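The Great Dark Laundry Fold, and Other News from My Sewing Room
24 July 2022

Hello again, friends! I promised last time that I'd report back on the sweatshirt situation, so get yourself something cold to drink, this is going to be a long one.

For anyone new around here (hi! welcome!), I have been trying since January to get my cold-weather clothes down to what fits in the blue trunk at the foot of the bed. I know it's July. July is exactly when I like to do it, when I can look at a fleece pullover with no sentiment whatsoever. In January every warm thing in the house looks like a dear friend and I can't part with a single one of them.

So I started with the darks. If you've been reading for a while you know I buy everything in navy or black, and that I can't tell the two apart until I'm standing in a parking lot in full sun wearing one of each. My mother used to sort hers by holding them up against a white pillowcase. I've tried that, and it does work if you have the patience, but by the third sweatshirt my arms hurt and I've decided that navy is black and black is navy and we can all get on with our lives. 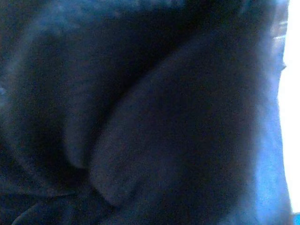 The method I've settled on is the one from the Nieto booklet, which a bunch of you wrote in about after the spring issue. You lay the piece face down, bring the sleeves in, fold the sides to the middle, and then roll from the bottom up instead of folding again. The booklet swears you can do a whole drawer in 9 minutes. Ha! It took me the better part of a morning, and I stopped to re-do the first five because I'd rolled them inside out. But I will say the rolled ones stay put. I pulled one out from the bottom of the trunk to test it, and the rest just settled down into the gap, no avalanche.

Thick things are the trouble. A T-shirt will do whatever you ask. Anything with a fuzzy side grabs onto itself, so you go to smooth out a sleeve and the whole front comes along with it, and then you've got a lump in the middle that you have to open everything up to fix. What helps me is to lay my forearm flat down the center and pull the cloth out from under it toward the edges. You look silly but it works. I also quit folding on the bed! The mattress gives, and the lumps hide in it. A hard table is so much better.

Lint, since three separate people asked: I use the Ferkano brush, the one with the red handle, and I go in one direction only, collar to hem. Going back and forth just moves it around. If you have a cat, do it outdoors. Sticky rollers are fine for a quick once-over before you leave the house, but I went through so many sheets last winter that I finally gave up on them. 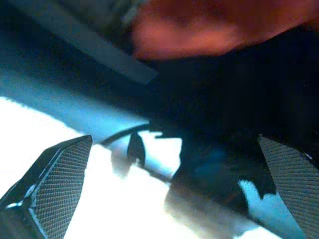 Light has turned out to be the other half of this whole project, and I wish I'd thought about it sooner. I've always sorted wherever I happened to set the basket down, and that was usually facing the brightest spot in the room. Have you ever tried to look at dark things that way? Everything between you and the glare goes to silhouette, just one big near-black shape with a ragged edge, and whatever is behind it is so white you can't make out a thing. Blue does its own tricks too, because once there's a blue cast over the works you could talk yourself into calling anything navy. So now I put my back to the window and let the light come over my shoulder. I found a hole in an elbow that way, and a toothpaste spot I had apparently been wearing around town.

I did look into a lamp. The Tremon clip-on gets recommended a lot, and my sister-in-law loves hers for cross-stitch, but it was more than I wanted to spend on looking at sweatshirts. If any of you have one, write and tell me whether the clip holds on a thick tabletop. Mine is an old door on two filing cabinets, so it's no small thing to clip to.

As for the final tally, the Curnen Street clothing closet got two full bags from me, and they were very glad to have them even in this heat. They told me they handed out 300 coats and sweaters last winter and had 94 left on the rack by spring, mostly in sizes people weren't asking for. Large and extra large are what they need, clean, zippers working. You can drop things at the side door any morning, and please don't leave bags out if it looks like rain.

The trunk closes! I had to kneel on it a little. There is still a heap of scarves on the chair and I haven't made up my mind about the long gray one with the fringe, which I never wear and have moved through four apartments.

Next time it's linens, and I could use your help. How do you keep a set together? I've heard of tucking everything inside one of its own pillowcases, but then mine comes out looking like a bag of potatoes. Send me your tricks and I'll print the good ones.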